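Project report: book handling with a robot arm
Vinh Lương and Kiều Phùng, 4 Feb 2018

3. Setup and method

We built the test station at home, in the front room. Hòa Ông helped us route the cables and set the height of the arm. The task was to pick up a paperback lying flat on top of a bookcase and put it on a shelf below. We left the other objects on top so that the arm had to work around them.

Each run began with the arm in its rest pose. We allowed 30 seconds for the grasp and stopped the run if the force reading went over our limit.

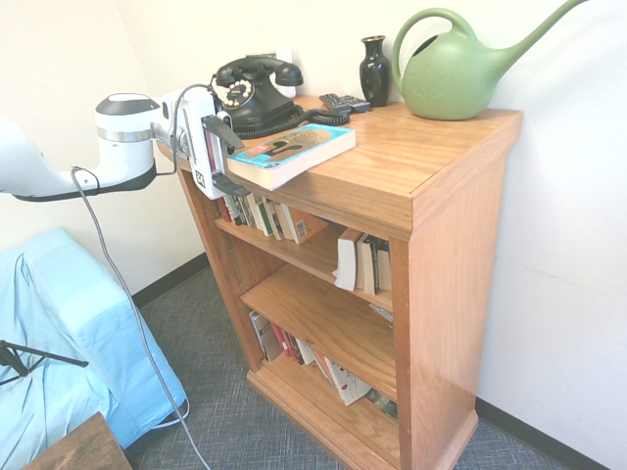
The bookcase and the arm.

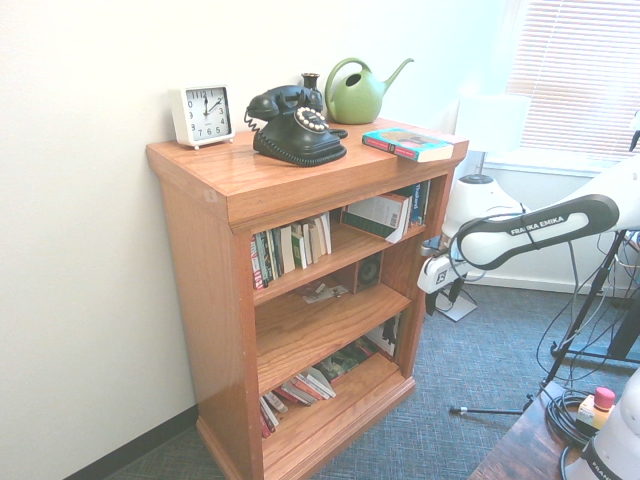 The first version of the program, which we called Skarkeck, closed the gripper too early on thin books. We added a delay and lowered the closing speed. Version 2 also checks the finger width before lifting and tries again if the width is wrong.

4. Problems

Glossy covers slipped more than matte ones. The carpet let the bookcase shift a little between runs, so we repeated the calibration after every 10 runs. We did not test hardcovers.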